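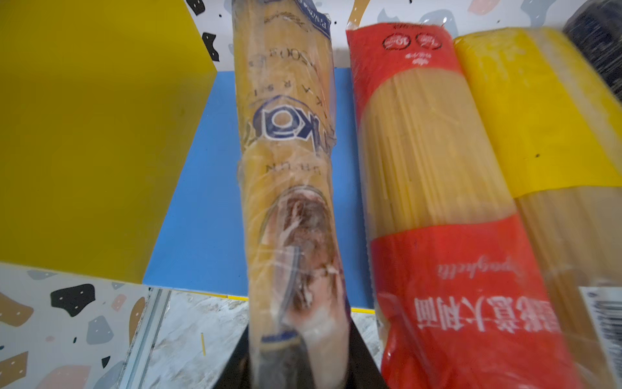
Spaghetti stehend oder liegend lagern?

teleno_40
Dienstag, 30. Juli 2019
Bei uns liegen ständig mehrere angefangene und volle Packungen Spaghetti im Schrank durcheinander. Mir sind jetzt schon 2 Tüten an der Naht aufgegangen. Wie macht ihr das?

Staltenstead
Liegend, in einer flachen Kiste. Stehend knicken die Tüten unten ein und die Nudeln brechen.

narska3
Sehe ich anders. Bei mir kommen die Packungen in ein Kinderregal, das übrig war. Unten blau, oben ein rosa Boden, Seitenteile gelb.

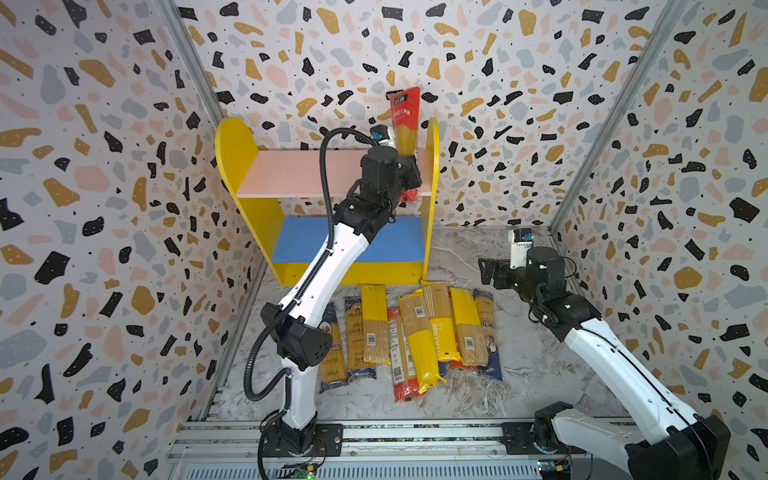
Wichtig ist, dass die Seiten hoch genug sind - sonst kippt die äußere Packung weg. Gebrochen ist mir seit Oktober nichts.

Staltenstead
Und wenn eine offen ist?

narska3
Clip drauf und nach hinten.

tahiri
Offene gehören in ein Glas, egal ob stehend oder liegend. Meins ist über 40 cm hoch, da passt auch die lange Sorte rein.

teleno_40
Danke. Glas für die offene, den Rest stelle ich erst mal hin. Kiste wäre bei mir zu breit.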